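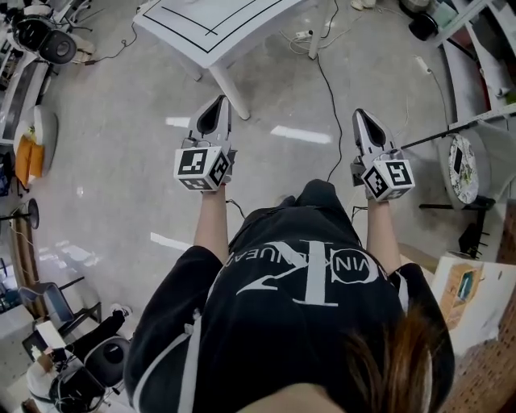 5. 作業テーブルの準備と両手グリッパーの位置合わせ

この章では、組み立てと配線を終えたRovgateハンドグリッパー2本を、共用工房のテーブルで使えるようにするまでの手順を説明します。指先パッドの貼り付けとマーカーキューブの固定が済んでいない場合は、先に第4章を終わらせてください。

5.1 用意するもの

Rovgateグリッパー 左右各1本
マーカーキューブ(印刷済みシートを貼ったもの) 各グリッパーに1個
白い天板のテーブル
黒のテープ
電源タップ
六角レンチ、結束バンド
練習用の小物(5.5を参照)

マーカーシートはTzanetosの配布データを等倍で印刷します。プリンターの「用紙に合わせる」は必ず外してください。縮小がかかると、キューブまでの距離が実際より遠く計算されます。光沢紙は使えません。

5.2 テーブルと床

1. テーブルを壁から離し、両腕を前に伸ばして立てる場所を手前に空けます。
2. 天板の縁に沿って黒のテープを貼り、内側に四角い枠を作ります。枠の中が作業範囲です。
3. テープの角は重ねずに突き合わせます。重なった段差には指先が引っかかります。
4. 電源タップはテーブルの下か脇の床に置きます。天板には載せません。
5. ケーブルを床に這わせ、足を置く位置を避けて結束バンドでまとめます。

注意:コンクリート床では養生テープがはがれやすいので、ケーブルを踏む可能性のある場所にはゴムのケーブルカバーを使ってください。

注意:照明が床や天板に強く映り込むと、マーカーの白と黒の境目がつぶれることがあります。テーブルの向きを変えるか、真上の照明を一列消して確認してください。

5.3 グリッパーの点検

電源を入れる前に、左右それぞれについて次の順で点検します。

1. ハンドルを握り、指が引っかからずに閉じることを確かめます。
2. 閉じた状態で指を正面から見ます。左右のパッドが先端まで合っていれば正常です。片側だけ浮いているときは、根元のねじを半回転ゆるめ、指を押し合わせたまま締め直します。
3. マーカーキューブを指でつまんで軽くねじります。動く場合は台座のねじを増し締めします。
4. 細いケーブルが指の可動部に入っていないか確認します。手首側に少したるみを残し、余りはハンドルの下で輪にして留めます。

注意:ねじの締めすぎに気をつけてください。印刷部品の穴は2回ほど締め直すと緩くなります。空回りするようになったら、第3章の補修方法に従って真ちゅうのインサートを入れます。

5.4 起動と原点合わせ

1. グリッパーを2本とも天板の枠内に置き、指先をテーブルの奥に向けます。
2. パソコンでGurktonを起動し、「両手」を選びます。
3. 左、右の順にケーブルをつなぎます。順番を逆にすると左右が入れ替わって登録されます。
4. 画面の表示が「待機」になったら、両方のグリッパーを肩幅に構え、指先を前方やや下に向けます。
5. 「原点」を押し、表示が変わるまで13秒間そのまま保持します。
6. 左右を1本ずつゆっくり開閉し、画面の開度が追従することを確認します。

開度の値が途中で跳ねるときは、袖がキューブにかかっていることがあります。袖をまくってから手順4に戻ってください。それでも直らない場合はケーブルを差し直します。

5.5 小物の配置と試運転

最初の練習には、高さと形の違うものを少数だけ置きます。花瓶のように倒れやすいものは枠の端に寄せ、軽いコップや筒形の容器を手前にすると扱いやすくなります。

1. 小物を枠の中に並べます。隣どうしは、開いた指が入るだけの間隔を空けます。
2. 片方のグリッパーの指を閉じたまま、小物の手前まで近づけて止めます。
3. もう片方を横から差し入れ、指どうしがぶつからない角度を探します。
4. 角度が決まったら指を開き、容器を低い位置でつかんで少し持ち上げ、元の場所に戻します。
5. 左右を入れ替えて手順2から4を行います。
6. 動作を6回繰り返し、記録を保存します。 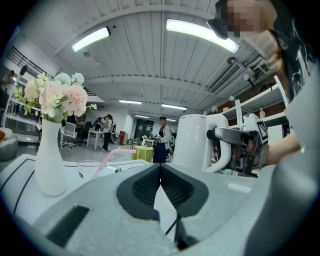
図5-2 指を半ば閉じたグリッパーと、右側から向けたもう1本のグリッパー。奥は花瓶とストロー付きのカップ。

注意:中身の入ったコップは使わないでください。グリッパー本体に防水処理はありません。

注意:2人で作業する場合、テーブルの向かい側に立つ人は、動作中に枠の中へ手を入れないでください。

5.6 うまく動かないとき

つかんだ物が滑る
パッドの表面を乾いた布で拭きます。改善しなければパッドを貼り替えてください。

左右のマーカーが同じ番号で認識される
同じシートを2枚印刷しています。左用と右用を確認し、片方を貼り直します。

グリッパーどうしを近づけると位置が飛ぶ
一方のキューブがもう一方に隠れています。手首を少し外に開き、キューブの面が見える向きを保ちます。

保存したファイルが開けない
Gurktonの設定で保存形式が旧版になっていないか確認してください。旧版のファイルはSkesthamの変換ツールで読み込めますが、ファイル名が23文字を超えると失敗します。

5.7 片付け

1. Gurktonを終了してからケーブルを抜きます。
2. 指を軽く開いた状態で保管します。閉じたまま長く置くとパッドに跡が残ります。
3. マーカー面を内側にせず、キューブに物が当たらない向きで棚に置きます。
4. 電源タップのスイッチを切ります。天板のテープは次回も使うので、はがさずに残します。

続いて第6章「記録データの確認」に進みます。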